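Alun Samuel
@alunsamuel
August

So, Thread. Thema: Steckdosenleisten. Ja, wirklich. Ich habe mir vorgenommen, diesen Monat jedes Kabel im Arbeitszimmer einmal in die Hand zu nehmen, und ich habe so viel Spaß dabei, dass ich euch das jetzt erzählen muss 🔌

Vorgeschichte: Wir sind im Frühjahr umgezogen und ich habe alles, was ein Kabel hat, in eine einzige Kiste geworfen. Netzteile, Verlängerungen, Ladegeräte von Telefonen, die ich seit Jahren nicht mehr habe. Auf der Kiste steht "Strom, diverses". Toll gemacht, Alun.

Regel Nummer eins für mich: Vor dem Aufräumen kommt alles einzeln auf einen leergeräumten Tisch. Hell muss er sein. Auf einer dunklen Platte übersehe ich jeden Knick im Kabel, auf einer weißen springt er mir entgegen.

Angefangen habe ich mit der weißen Leiste. Die kommt später an den Schreibtisch und ist damit die wichtigste von allen, an der hängt dann quasi mein ganzer Alltag.
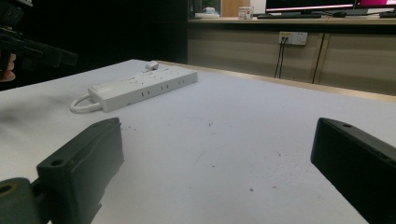 Mein Ablauf ist immer gleich: alles abziehen, Leiste umdrehen, Aufdruck lesen, Gehäuse auf Risse abtasten, Kabel einmal komplett durch die Finger laufen lassen. Am Stecker und am Gehäuse genauer hinfühlen, da knickt es am ehesten.

Und dann der Schalter! Ich liebe Leisten mit Schalter. Ein Klick am Abend und der ganze Schreibtisch ist aus. In der alten Wohnung lag die Leiste hinter dem Regal und ich bin jedes Mal auf den Knien hingekrochen, um den Drucker auszumachen. (Ich habe den Drucker dann einfach angelassen. Jahrelang.)

Kurz zur Reinigung, das wurde beim letzten Mal gefragt: Stecker raus aus der Wand, immer. Dann weicher Pinsel für die Öffnungen und ein trockenes Mikrofasertuch fürs Gehäuse. Kein Spray, kein nasser Lappen. Der Pinsel ist ein alter aus dem Wasserfarbkasten und macht das großartig.

Ach so, der Tisch gehört danach auch abgewischt. Man glaubt nicht, was aus so einer Umzugskiste alles mit rauskrümelt.

Zur Länge. Ich habe die Strecke vom Schreibtisch zur Wand mit einer Schnur abgemessen, die Schnur auf den Boden gelegt und dann erst überlegt, wo die Leiste hin soll. Das klingt umständlich, dauert aber zwei Minuten, und ich habe sofort gesehen, dass ich sie auf der falschen Seite geplant hatte. Schnur! Beste Erfindung!

Frage aus den Antworten: "Klebst du die Leiste unter die Tischplatte?" Nein, die kommt in eine Kabelwanne. Ich habe die von Hidance genommen, die kleine, und sie zu zweit angeschraubt (einer hält, einer flucht). Vorher hatte ich Klebestreifen. Die haben genau bis zum ersten heißen Nachmittag gehalten.

Zweite Frage: "Wie rum legst du sie rein?" Schalter zu mir, Kabel weg von mir. Ich probiere das aber jedes Mal vorher auf der Tischplatte aus, lege die Leiste schräg, gerade, andersrum, und schaue, wohin das Kabel von sich aus will. Kabel haben nämlich eine Meinung.

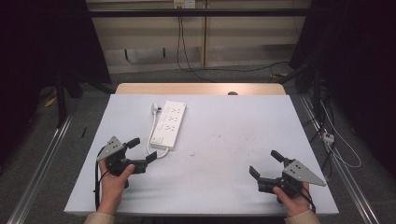 Große Netzteile kommen bei mir immer ans Ende. Steckt man so einen Klotz in die Mitte, sind links und rechts gleich die Nachbarplätze blockiert. Außen stört er höchstens auf einer Seite. Kleine flache Stecker dürfen dahin, wo Platz ist.

Und bitte nie eine Leiste in die nächste stecken. Ich weiß, ich weiß. Ich habe es in der WG auch gemacht, da hingen drei hintereinander und am Ende ein Wasserkocher. Mir wird heute noch anders.

Das überschüssige Kabel lege ich in große, lockere Schlaufen und mache ein Klettband drum. Eng aufwickeln mag ich gar nicht, das drückt auf die Knickstellen, und warm werden kann es auch. Klett statt Kabelbinder, man will ja doch immer nochmal ran. Meine Rolle ist von Fludora, die kann man auf jede Länge schneiden, und ich schneide inzwischen ALLES damit zusammen. Gartenschlauch, Yogamatte, Pinsel.

Beschriftung! Mein Lieblingsteil! Kleines Fähnchen aus Kreppband direkt hinter jeden Stecker, mit Filzstift drauf: Lampe, Monitor, Laden. Wer schon mal den Router gezogen hat, während nebenan jemand in einer Videokonferenz saß, versteht mich.

Apropos Router, der hat bei uns ab jetzt eine eigene Steckdose und hängt an keiner schaltbaren Leiste mehr. Das war mein Geschenk an den Haushalt.

Aussortiert habe ich übrigens auch. Eine alte Verlängerung hatte eine Stelle im Mantel, die mir nicht gefallen hat, und die geht zum Wertstoffhof. Nichts flicken, kein Isolierband, weg damit. Die Lampe von Hájek durfte bleiben, obwohl ihr Kabel viel zu kurz ist. Die ist einfach zu schön.

Stand heute Abend: 6 Kabel beschriftet, die Kiste ist halb leer, und ich habe ein Ladegerät wiedergefunden, das ich vor dem Umzug neu gekauft hatte, weil es "weg" war. Ich besitze es jetzt also zweimal. Wer möchte eins?

Morgen früh geht es mit dem Regal weiter, da warten die Lautsprecher und dieses Kabelknäuel, von dem ich noch nicht weiß, wo es anfängt. Ich freue mich richtig drauf!

Nachtrag, weil drei Leute gefragt haben: Das Kreppband ist ganz normales Malerkrepp, das schmale. Lässt sich nach Monaten noch abziehen. Bei den bedruckten Etiketten aus dem Büro bleibt immer Kleber zurück.

Noch ein Nachtrag: Zeigt mir gern eure Schreibtische von unten. Ich meine das ernst. Gerade die schlimmen.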